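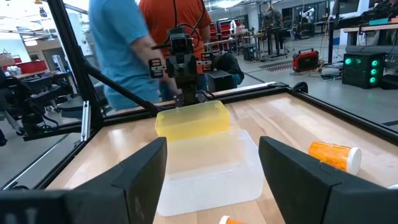
4. Entretien et rangement de votre pochette Stenorow

La pochette Stenorow supporte les mariages, les cocktails et les discours de beau-père ; elle supporte moins bien le fond d'une armoire. Entre deux sorties, rangez-la à plat dans son sac en coton. À défaut, une boîte en plastique translucide à couvercle jaune convient très bien, pourvu que la pochette y entre sans être pliée en deux.

4.1 Avant le rangement
1. Videz la pochette. Entièrement. Le ticket de vestiaire compte aussi.
2. Décrochez la chaînette en pressant les deux mousquetons, puis glissez-la dans la poche intérieure.
3. Essuyez le vernis avec le chiffon Lurkska fourni, sans appuyer sur le gaufrage.
4. Bourrez légèrement de papier de soie blanc. Le papier journal déteint, quel que soit l'intérêt des articles.
5. Fermez le rabat sans enclencher l'aimant.

Note : le modèle Sala n'a pas de poche intérieure. Enroulez la chaînette dans le papier de soie.

Attention : charge maximale 800 g, chaînette comprise. À 900 g, les anneaux s'ouvrent, de préférence dans un escalier.

4.2 Taches
1. Tamponnez à l'eau claire.
2. Laissez sécher loin du radiateur.
3. Si la tache persiste, écrivez à l'atelier Nultness, à l'attention de Loredana Sartori, en indiquant la référence 189 et la nature de la tache. « Je ne sais pas » est une réponse admise.

Chaînette de rechange : voir section 5.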